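Skostow Community Help > Robotics and Automation > Rules and good practice

House rules for handheld gripper recording – what do you all make people follow?

Posted by Ayane Hattori

Hi all, long-time reader, first-time poster. I got handed the job of writing the house rules for our recording floor and I'd love to hear what other groups do before I put my name on anything.

We record demonstrations with the handheld grippers (one in each hand, marker cubes on both, head camera on top) and it's nearly all cloth work. Folding, laying flat, picking up off a table, hanging over a rail. Until November there were only a few of us and we kept the rules in our heads. Now we have new people starting every couple of weeks and everyone has picked up different habits depending on who trained them. One person starts with the grippers closed, another starts with them open. One person resets the cloth between takes by hand, another does it with the grippers and leaves that part in the recording. I spent a whole afternoon going through takes and it gave me a headache.

What I've got so far is a one-page draft that says, more or less: check the cubes, check the camera, clear the table, start from the same spot, don't talk to the operator during a take. My boss wants it longer. The operators want it shorter!

Things I'm stuck on:

Do you have a rule for what can be on the floor near the operator? Ours wear ordinary sneakers and walk around the table a fair bit.

How often do you redo calibration? We do it at the start of a shift and I suspect that isn't enough, but each one takes time and people grumble.

Do you let other people sit in the room while someone is recording? We can't really spare a separate room.

And how strict are you about throwing takes away? We target 700 usable takes per task and I get pushback any time I reject a batch.

We use Fusent for storing and reviewing takes, if that matters. Thanks in advance, and sorry for the long post.

3 replies

Kinoshita_floor2

Shorter is better. Nobody reads page two. We have ours on a card by the door and that's it.

Cubes clean, camera tight, cables out of the walkway, phone away. Reject anything where a cube goes missing for long. Done.

Also tell your boss the long version can live in a folder somewhere and the card is what people use. Worked for us.

Chie Murakami

Oh, I have opinions on this one. I wrote ours, then rewrote it, then rewrote it again after the second batch of new hires, so take what's useful and skip the rest.

First off, I'd split it in two. Room rules and take rules. When I had them mixed together people would skim for the bit about the grippers and miss the bit about the cables, and the cables are the part where somebody can get hurt. An operator wearing a head camera is looking at their hands and the cloth. They aren't looking at their feet, and they're stepping sideways half the time with both hands full.

So, room rules. Ours says no cable crosses the path between the operator's start position and the table, or along any side of the table they'll work from. If a cable has to run across the floor it goes under a cover or along the wall. Adapters count as cables! I had to write that in separately after an argument. Chairs get pushed back at least one big step from the table before the first take, because casters roll and the arm of an office chair is right at hip height. Boxes go against a wall or out of the room. Closed shoes, laces tied. Long hair is fine as long as it stays behind the camera and off the grippers, and we keep a basket of hair ties next to the sign-in sheet.

About other people in the room – we allow it, we don't have the space either. But they sit, they stay seated during a take, and they keep their legs in. It's the legs that get you. People stretch out without thinking when they're bored. We also tell everybody before they come in that the head camera sees wide and low, so shoes and knees will end up in the recording, and anyone who isn't okay with that waits outside. Get that in writing once, when they join, and you won't have to have the conversation over and over. Same goes for papers on desks and anything on a screen that faces the operator. Turn it over or turn it off.

Take rules next. My list is short:

Cubes on tight. Give each one a gentle wiggle, and if it moves at all, stop and fix it.
Cube faces clean and matte. No tape over the pattern, no fingerprints, no "it's only a corner."
Grippers open and close fully twice, in view of the camera, before the task starts.
Hold the start pose until the beep.
Nothing on the table that isn't part of the task.
Reset by hand, off the recording.

I put that second-to-last one in bold on our sheet. You'd be amazed how often a water bottle drifts onto the table. Ours live on a chair or a side table now, with the lid on.

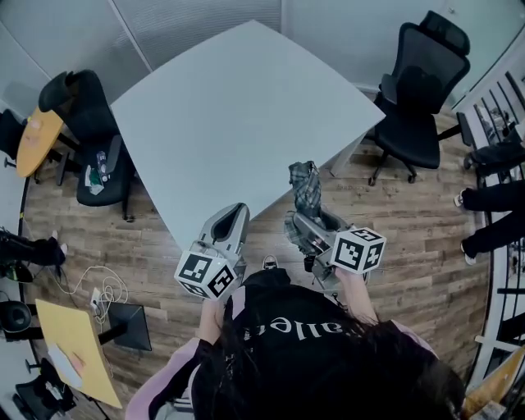 The reset rule was the one I had to fight for. Some of our operators had gotten really good at resetting with the grippers and were kind of proud of it (fair enough, it's hard!), but then the recording has the task followed by the un-task, and whoever trims it has to guess where one stops and the other begins. If you want resets as data, make them their own task with their own name. Don't let them sneak in at the tail of something else.

For cloth specifically I'd add a rule on how it starts. We write down one of three starts: flat, crumpled, or already in a gripper. The operator says which one out loud before the beep. With a plaid or striped cloth you can see in review how it was turned, but with a plain one you really can't tell, so I'd rather have it spoken. And rotate the cloths. We were using the same one for weeks because it was the one on top of the pile.

Calibration: we do start of shift, after lunch, and after any bump or drop, no exceptions. The "any drop" part matters most. People will drop a gripper, look at it, decide it's fine and carry on. So I made it a no-blame rule. You drop it, you say "drop," somebody logs it, you recalibrate, and it doesn't go on your record in any way. Reports went way up after that and I took it as a good sign. We record at 1920 across and even so, a slightly twisted cube is very hard to catch by eye on the screen. The tracking numbers will catch it, but only if someone looks at them.

Rejections, ugh. I feel for you. What settled it for us was writing the reasons down before the batch and not after. If the sheet says a take is out when either cube is hidden during a grasp, then it's out, and it isn't me being picky. In our last big round we collected 1000 takes and threw out 283, and there was a lot of sighing, but then I showed the reasons side by side and most of them were hidden cubes. We changed where people stand relative to the corner of the table and the next round was much better. So I'd keep the rejects, tag them with a reason, and look at the tags once a week. Fusent lets you make your own tags, or at least our version does.

One more, and I know it sounds fussy. Put a limit on how long someone can go without a break. Holding two grippers out in front of you is tiring in the shoulders and the neck, and with the camera on your head it's worse. We do twenty-five minutes on and ten off. I didn't have this in the first version and the takes got sloppier through every session – elbows dropping, grippers tilting, cubes turned away from the camera. I first took that for a training problem, and the people were just tired.

Happy to share our sheet if you send me a message. It's two pages, one for the room and one for the takes, in big print.

Zestik_ops

Agree with most of what Chie said, except I'd leave the operator's voice out of it. We tried spoken labels and half of them were mumbled. We use a sheet with check boxes and the person at the desk fills it in.

On calibration I'd go with a number of takes instead of a time of day. Some mornings we get through a lot and some mornings hardly any, so "after lunch" means something different every shift. Ours is every fifty takes plus drops.

For the floor, painter's tape. Mark a box for where the operator walks and anything inside the box gets moved, whoever it belongs to. It peels up fine from wood-look flooring if you don't leave it on for months (ask me how I know).

Ayane Hattori

This is so helpful, thank you all! Chie, I'm sending you a message right now, and I'm stealing the no-blame drop rule word for word. I think I'll do the card by the door and keep a longer sheet behind it. The tape box I can do this afternoon.

Quick follow-up if anyone's still reading: for the every-fifty-takes rule, do rejected takes count toward the fifty? I can see it being argued both ways and I know somebody is going to ask me.

Zestik_ops

They count. The gripper doesn't know the take was rejected.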